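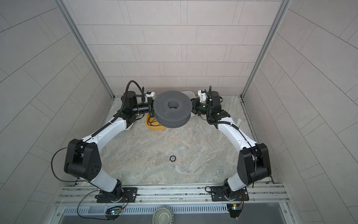
*A large gray spool, held between two robot arms.*

# About Thongsuk Language School

Thongsuk is a small language school in Castbridge. We teach Thai to adults and children, and we teach English to people who came to live in this town from another country. The school was opened by Paweena Rungrueang, who is still the director and still teaches the Monday beginner class.

## How we started

Paweena came to Castbridge to join her husband, and in the first years she worked in the kitchen of a hotel. Some of her co-workers asked her to teach them a few Thai words before their vacation. She wrote the lessons by hand at home and gave them in the break room. Later a friend offered her a room above the bakery on Praken Street, and in May of the next year the first real course began with two students. One of them is studying with us until today.

Now we have almost 80 students each term. We moved from the bakery to the ground floor of the Buter Building, where there are four classrooms, a small kitchen and a library with 263 books in Thai and English. Students may borrow the books for 30 days. Please write your name in the green notebook when you take one.

## How we teach

In our Thai classes we begin with listening. The five tones are difficult for many learners, and we spend the first weeks mostly on them, with short words and a lot of repeating. Reading and writing come after. Some students want to read from the first day, and for them we have a separate script class on Thursday evening.

In the English classes we practice what people need in their week: a phone call to the doctor, a letter from the child's school, a talk with the landlord. You can bring your own papers to the lesson and we will read them together.

The children's class is on Saturday morning. Most of these children hear Thai at home from one parent and answer in English. We sing, cook and read stories, and we do not give tests. Parents can wait in the kitchen, where there is tea.

## Our teachers

We are six teachers. All of us have learned a second language as adults, so we know how it feels to search for a simple word. Every teacher also visits the class of another teacher once in a term, and afterwards they talk about the lesson.

## Visit us

You can sit in one lesson for free before you decide. Come to the front desk in the Buter Building between 3 and 7 p.m., Monday to Friday, and ask for the schedule. The entrance is from the parking lot side.

*Page updated September 26, 2018*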